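To: Vurnstead Household List
Subject: Re: [vurnstead] the tray question, again
Date: 16 November 2022

Somebody wrote to the list:

> I have read the thread from September on "one tray for small things"
> and I remain unconvinced. In my house a tray is where small things go
> to be forgotten. I bought a nice one from Monitz, put it by the door,
> and within 5 days it held a dead battery, a key to nothing, and
> enough pocket tissues to get a kindergarten through flu season. How
> do you stop it? Do you sort by kind, or by when you need it? And does
> it have to be on show?
>
> Also, has anyone found a place for rubber gloves that doesn't look
> like a place for rubber gloves?

I was one of the pro-tray people in September, so I suppose this is mine to answer.

First, the tray isn't the problem. A tray is a very honest piece of furniture. It holds what you put in it and has no opinions. Mine is a plain white rectangle, the cheapest thing Clillov sells, and it lives on the dark red marble. I picked the marble because I thought it looked like a hotel. It does look like a hotel, specifically one where you'd keep your shoes on in the bathroom, but pale things show up on it beautifully, and that includes every tissue pack you failed to put away. 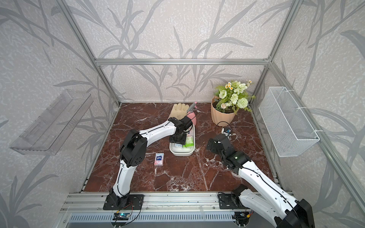

Tray in use, one pink tissue pack still at large.

You ask whether I sort by kind or by need. By kind, always. "By need" requires me to know on Tuesday-brain what I'll want on cold-brain, and those two have never met. By kind I can do half asleep: tissues with tissues, little boxes with little boxes, and anything with a trigger stays outside the tray, because a spray bottle in a tray of paper goods is an accident waiting for a sleeve.

My method, such as it is. Take everything out. All of it, including the bits you think are fine where they are. Lay it on the table with some space between things, so you have to look at each one. Tissues are good to practice on because they come in cheerful colors and can't break. I put out the pink ones and the pale green ones and had a short argument with myself about whether the two colors count as two kinds. (They don't. They all go up the same nose.)

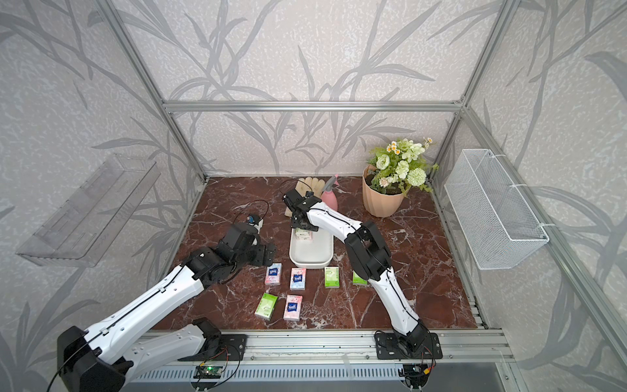
Then put back only as much as lies flat in one layer. The one-layer rule is the whole system, and I'd defend it in court. As soon as a second layer goes on, the bottom one becomes archaeology. I once found 17 sugar packets under a layer of receipts, and I don't take sugar.

Whatever won't fit goes somewhere else, and "somewhere else" has to be a real place with sides. I have two on the walls: a clear plastic shelf on the left and a white wire basket on the right, held up with cable ties because I lost patience with the hardware. If you're buying, skip the Modise baskets with the stick-on pads. Mine came down after about 4 hours, at night, and I aged accordingly.

The hard part is leaving the shelf and basket alone once they're up. An empty shelf gives me the same itch as an open parking space. I don't need to park. I slow down anyway. Try to keep at least one of them empty, so that when something new comes into the house it has somewhere to land that isn't the tray.

As for gloves, no, I've never found a place that didn't look like a place for gloves. I lay mine flat at the back, fingers toward the wall, next to the pink spray bottle, and then put the fake flowers in the corner beside them. The flowers are doing a lot of work. They're green and white with a few pink buds, in a peach pot with ribs, and visitors look at them and say "oh, are those real?" and by the time I've said no we're in another room. 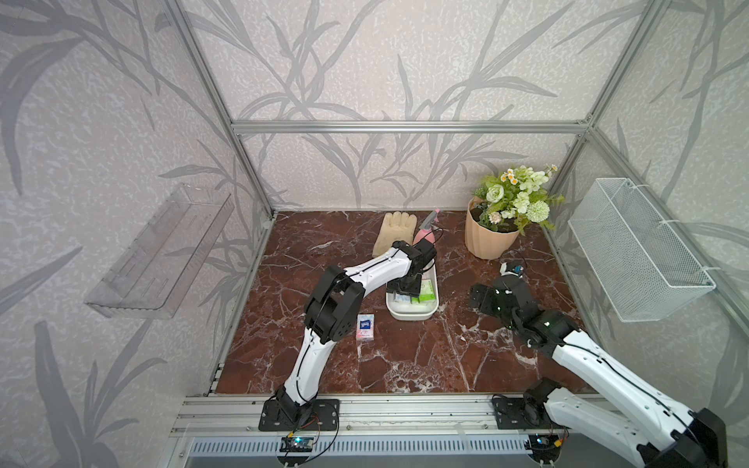
Glove, bottle, flowers. Shelf and basket on their best behavior.

On show or hidden: on show, I'm afraid. A tray in a cupboard is just a drawer with worse manners. Mine sits in the open where I have to walk past it, and the shame does most of the upkeep. I redo the whole thing every 2 weeks or so, or whenever the second layer starts, whichever is more embarrassing.

Keep the key to nothing, by the way. I threw mine out and found the lock in the shed the same weekend.

If anyone has a view on whether lip balm is a tissue-adjacent item or its own kind, please reply to the list and not to me directly. The last time I got the replies in private I ended up with a folder for them.

--
Vurnstead Household List
To leave the list, send a blank message with "unsubscribe" in the subject line.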